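27 June 2020
By the Lestura Reuse Study authors

3.2 Condition of the boards on arrival

The boards in this part of the study came from office desktops retired by two firms, Pullia and Bandirlow. Both firms replace their machines on a fixed schedule, so most of the boards were still working when they were pulled. We received 91 boards in February and set aside 55 of them for close inspection. The rest were kept for the storage trial described in Section 4.

Each board was checked under the same bench light before any part was removed. We looked first at the processor socket and then at the memory slots. These two areas account for most of the faults that make a used board hard to sell again. A bent contact in the socket can stop a board from starting at all, while a dirty memory slot often gives errors that come and go - a fault that is easy to miss in a short test.

Coolers were taken off before inspection. On most boards the thermal paste had dried and had to be softened with alcohol. We did not scrape it. Paste that reached the metal frame around the socket was wiped away with a lint-free cloth, and the load plate was left closed until the area was clean. Figure 3 shows a green board with the socket and memory area exposed.
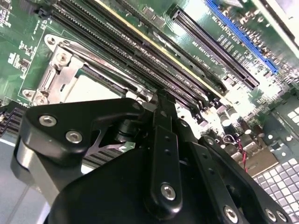 Figure 3. Desktop motherboard with no cooler on the processor socket. The silver retention frame is held by four round screws, and four black memory slots lie beside it. Photo: Guérin workshop, Lestura project.

The layout matters for the order of work. The slots sit close to the socket, and loose paste or lint from one area is easily carried into the other. We cleaned the slots last, using dry air and a soft brush drawn along the length of the channel. Brushing across the slot was tried on 3 scrap boards and dropped after fibers caught on the contacts.

Printed labels on the board were used to record where a fault was found. This worked well for the memory slots. It worked less well near the socket, where the outline on the board gives an edge but no finer reference, and we wrote those notes as a distance from the nearest screw.

Boards from Bandirlow carried more dust than those from Pullia. We put this down to where the computers had stood - on the floor at the first firm, on desks at the second. Cleaning time is treated separately in Section 3.3.

Contact: Lestura project office
© 2020 Lestura. All rights reserved.
Back to top
Shares: 1,000 | Comments: 3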